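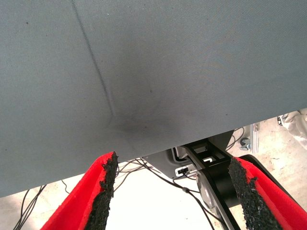 Grey woven fabric with a seam and a darker patch.

Opinion > Home Life > Spending

Print this article | E-mail to a friend

Let the sofa wear out slowly

A firm called Flosteo wrote to me in August offering to take away my sofa and sell me another for 2000 pounds. Mine cost 400, second-hand, and I've had it long enough to wear through one set of covers. I said no.

My complaint is with covers. When I bought the sofa you could order a replacement from the maker, Trallden, for 40 pounds. Now they sell only the whole thing. The frame is good and so are the springs, but a worn arm is meant to send it to the tip.

The usual answer is that people want a change. Some do. Most people I know want the thing they have, with a clean cover on it. Furniture shops should have to say, on the ticket, how long spare covers will be sold. Fridges and washing machines already come with talk of spare parts - a sofa is much simpler.

I had mine re-covered in the end by Bensaid in Civen, for around 100 pounds an arm. It wasn't cheap. I would still rather pay a person to sew than pay a van to take the lot away.

Aicha Badawi

Comments

Dot M: Same trouble with dining chairs. Four good frames, no seat pads to be had.

Peter_L: A hundred an arm! I did mine with a staple gun.

Wren: Did they match the old cloth? Mine came back a shade off.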